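Open Day Walk-Through – Noston Hall
Checked 4/5/25, before doors

Exits and stairs: OK. Both clear, and I tried every door myself.

Extinguishers: OK. Tags good through June.

Visitor limit: 124. Sign is up by the Vakus desk, nice and big!

Floor cables: FIX. Black cables run right across the green floor and somebody's going to catch a toe – please get covers on them before the first group.

Backpack rigs: OK. Straps snug on everyone I checked (they all put up with me very nicely).

Hand-held gripper: OK. Pads clean, fingers move freely, marker cube tight.

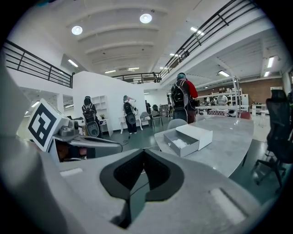 Main floor from the gripper, rigs on.

Tables: tidy up the open box, please.

Recheck: cables only.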